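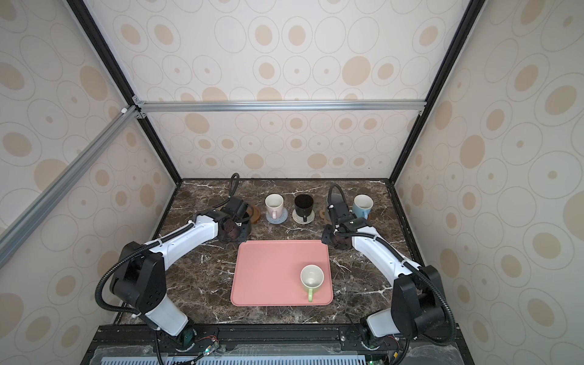

Museum Shop Buyers Forum: Map Print Ranges and Minimum Orders

Posted by kamlesh_rawat, February 2018
Our shop is considering a range of tea towels and scarves taken from an 1880s survey map in the county archive. The supplier, Cirkilell, requires a minimum order of 12 per design. I would be grateful for the views of members who have sold similar goods.

Posted by Y.Agudelo
We stocked tea towels from Cirkilell last year. The print was sharp and the place names could be read. Scarves were slower, and we still hold six of them. I would advise towels only in the first season.

Posted by mbenavides
I must disagree with the previous post. Scarves were our best line over the same period, although we priced them below the recommended figure. Please also confirm that the archive permits commercial use – our license covered prints but excluded clothing.

Posted by kamlesh_rawat
Thank you both. The license does name textiles. It does not mention scarves, and I have written to the archive for clarification.

Posted by Lundgren_A
Braltus will accept orders of three per design, at a higher unit price. We took that route and sold 1,624 items in total across the whole range. I do not share the view that a small shop should commit to 12.

Posted by Y.Agudelo
The Braltus price leaves very little margin on a tea towel. For scarves I accept the point.

Posted by kamlesh_rawat
The archive expects to reply in March. I will order towels now and hold the scarves until then.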